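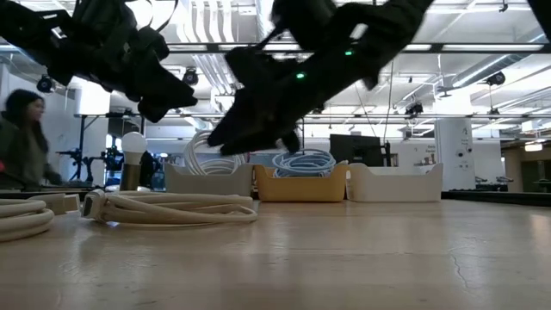
Sola asked after the last session why a cable can't just be wound round the hand and elbow, as most of us were shown at home. It can, and for a short lead that gets used once a year it does little harm. For anything in regular use, each turn made that way puts a twist in the cable, and the twists add up until it kinks when you pull it out.

Handout 4: Coiling and storing cables

What this covers
Mains leads, extension leads and network cables up to the length you would keep on a bench or in a drawer. Long reels are dealt with in a later handout.

Before you coil
Unplug both ends. Run the whole length through your fingers and feel for nicks, flat spots and stiff places. Anything with damage goes to the repair shelf with a tag on it. Lay the cable out straight on a table or the floor and let it turn over by itself if it wants to.

Making the coil
Hold one end in your weaker hand with the plug hanging clear. Bring the cable in with the other hand, one turn at a time, and roll it slightly between finger and thumb so that it lies flat against the turn before. Keep the turns the same size. A cable has a natural curve from the factory – follow it, and don't force it smaller.

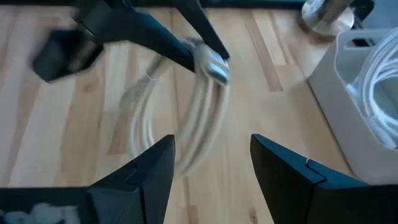

A coil lifted from the top will hang as a long oval. This is fine for carrying, but it should be let go round again once it is put down. Leave the last turn free as a tie, or use a strip of hook-and-loop. Tape leaves glue on the sheath and wire ties can cut into it.

Putting away
One coil to one bin. Two coils in the same bin will tangle, however neatly they went in. Choose a bin wide enough for the coil to sit without being squeezed. It doesn't matter if the top turns stand a little above the rim, provided nothing is stacked on them.
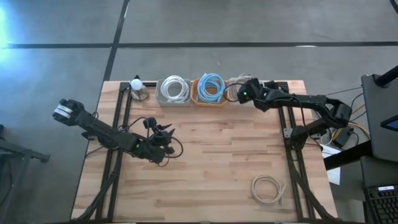

Fig. 2. Coils in a row of three containers, with one more coil on the tabletop.

Sort by type first and by length second. Colour helps if your cables happen to differ, but write a label as well, as two beige leads can look the same and be rated differently. Small lamps and adapters are kept apart from the bins.

For next time
Bring one cable from home that has been badly stored. Uncoil it, note where the kinks are, and coil it again by the method above. Read the section on strain relief in the Radari notes, page 38.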